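3. Collecting the demonstrations

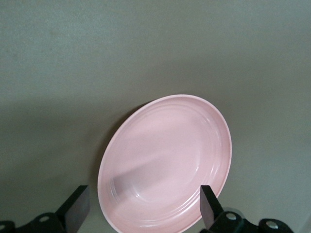 Figure 2. Wrist camera view, pink dish between the open fingers. Right finger in front of the ridged inner wall, left finger outside the rim.

3.1 Setup

All demonstrations were gathered at the Lidton bench, one arm, parallel gripper, small colour camera at the wrist. No overhead camera in the final set. We tried one early in June and dropped it, the two views drifted out of sync and fixing the clocks was going to eat the whole month. So the policy sees what the wrist sees and nothing more, plus joint angles and gripper opening.

Teleoperation was through the Lekota hand controller. Operator watches the wrist feed on a monitor, not the bench itself. This was deliberate. If the operator can look over at the dish they use cues the policy never gets, and the recorded motions look confident in places where the image gives no reason to be. Slower to learn, though. First day of practice was thrown out entirely.

3.2 Task

Pick up a shallow dish by its edge, lift, move it to the goal side, set down. One finger inside, one outside. Sounds easy. The trouble is at the approach: the dish fills the lower part of the view and runs out of it at the bottom, so the part of the rim nearest the gripper is the part the camera sees least of. The operator has to judge the last bit of the descent from the upper rim and from where the fingers overlap the dish. In Figure 2 the right finger already hides some of the inner slope.

Shadow was the other problem. A soft grey band lies across the inside of the dish in Figure 2, and there is a darker one on the surface along the left edge. An earlier model (trained on the pilot set only) seemed to treat the outside shadow as the rim and closed too far left. We did not change the lights. Instead we asked operators to start from more varied headings so the shadow would fall differently relative to the fingers. Helped, see Section 5.

3.3 Recording and labels

Each episode starts with a press on the controller and ends with a second press once the gripper is clear. Operators mark success or failure right away, by voice or by key. Voice was dropped after a week, too many mis-heard labels. Failed episodes are kept and tagged, not deleted. Recoveries are kept as well, for instance a missed close followed by a re-open and a second try, and they count as one episode. We think these recoveries matter more than the clean runs but have no seperate test of that here.

Start poses were drawn at random by the Rasance scheduler inside a box above the bench. The dish was placed by hand between episodes. Hand placing is biased, people like the middle, so the screen shows a target patch and a heading to aim for. Not exact. Good enough.

3.4 What was kept

We recorded 911 episodes. After review 637 were left for training. Most of the losses were boring: dropped camera packets, a start press made too late, the dish nudged by a sleeve. A smaller group was cut because the two reviewers could not agree on the label. A. Policarpio and N. Khumalo each reviewed the full set on their own, then sat down together over the ones that differed. Where they still differed, out it went.

We had planned for 900 usable episodes and did not get there. Training curves had flattened by then for the approach phase but not for the set-down, so the short count probably hurts us on the second half of the task. More on this in the limits section.

3.5 Trimming

Long still stretches at the start were trimmed automaticly, anything before the first real joint movement. Pauses in the middle were left in. An operator who stops above the rim is usually looking for it, and cutting the pause makes a jump in the image stream that the policy then copies as a jerk. We learned this from the Murnness version of the set, where pauses had been cut, and where the arm twitched just before closing.

Images were scaled down but not cropped. Cropping away the bottom strip was tempting, it is mostly fingers, brackets and bolts. But the fingertips are the only fixed reference in the view, and a quick run without them did worse on contact. Kept the strip. Brightness was jittered a little during training, hue left alone.

The final set was frozen on June 29, 2025 and every result in Section 5 uses that version.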